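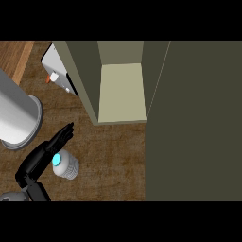
Our second stretch of work on the Stostcombe Shopper Help Line has been a busy one, and I am very glad to be writing to you with so much to tell. As you know, your grant pays for the phone line, the Friday drop-in table and the letters we help people write when something they bought online goes wrong. Since the last report we have taken 789 calls, and far more of them than I expected were about small household and beauty items bought through ads on social media. A small white bottle with a bright cyan cap can look perfectly respectable in an ad, and a good many callers had paid for three or four of something like it before they thought to look for a company name or a return address. We now ask about those two things first on every call.

The biggest piece of the work is still refunds. Callers have recovered $3,747 with our help, nearly all of it through disputes with their card companies. The sums are mostly small (a phone case, a pair of sandals, a garden light that came without its stake), but people are so pleased to get them back! One lady brought us a lemon cake. We are still slow on cases where the buyer paid by bank transfer, and I would rather say so plainly here than have you find it in the tables. Of the 41 transfer cases opened, 13 have been settled and the others are waiting on the banks.

Subscription traps were the other large group. These are the orders where the shopper agrees to one low-priced trial and then finds a monthly charge on the statement. Tahsin Sivakumar has written a one-page guide to canceling them, with a sample letter on the back, and the library has kindly put copies by the front desk. We had hoped to have it ready by the end of spring, but the first version was too long and our readers told us so — quite firmly — and it went back for another round. The new one is much better.

We also changed how we keep our records. The old spreadsheet had been patched so often that two people could not use it at once, so in August we moved everything over to Gratus. The move took longer than planned and we closed the line for two afternoons while it was going on. Printing and phone costs are within budget. Training is a little over, and I have put a note on that in the budget sheet.

For the coming months we would like to add an evening hour to the phone line, as many callers work during the day and leave messages we then struggle to return. We would also like to put the guide into large print. Neither needs new money, but the evening hour would mean moving part of the travel line into staff time, and I would be grateful for your okay on that before we set the new schedule.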